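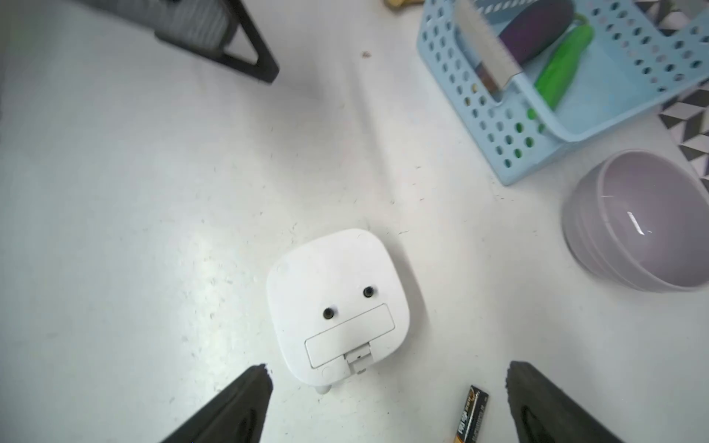 Évan Marty had 17 pupils at the music school in Jendcombe, and Sheldon Leclerc was the only one who sang flat on purpose. He did it in the Cormier hall in December, in front of 120 parents.

"Why?" Évan asked him on the stairs.

"The piano was flat. I went down to meet it."

Évan went back and tried the keys. The boy was right. He wrote to the tuner in Lamau that night, and on the next form he put Sheldon down for the solo.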